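How Does a Workshop Choose a Robot?

When you want a new bicycle, you first look at how much money you have. Then you think where you will ride it. Grown-ups who buy a robot must do the same, only their list is longer.

In the town of Tevcombe there is a small workshop with the name Storkero. The people there wanted a robot with two hands. Before they paid for it, they wrote down which jobs it should do. Then they asked to see it work with small parts on a test board. 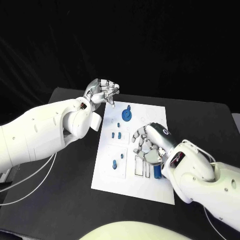
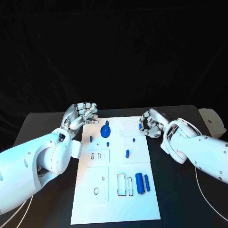

Two robot arms over the white board with its blue parts.

A test board is a little like the toy where a baby puts shapes into holes. For a robot it is a hard lesson! A thin peg is more difficult to hold than a thick one. So the buyers make a table on paper, and for every part they write how many times the robot must try. At Storkero it was 40 tries for each part.

The robot is also not the only thing to pay. Imagine that the whole budget is 1000 coins. The workshop keeps 40 coins for cables and a strong table. It keeps roughly 10 coins for new blue parts, for small parts get lost easily. More coins go to the lessons for the workers, who must learn how to stop the robot safely. And what happens if a finger breaks in December, when the repair shop is closed? A good plan has some money for this too.

Now you can try it. Choose one job at home, for example putting the spoons in the drawer. Write down what a robot would need for it: hands, a table, electricity, a person who helps. Which of these things do you have already, and which must you buy?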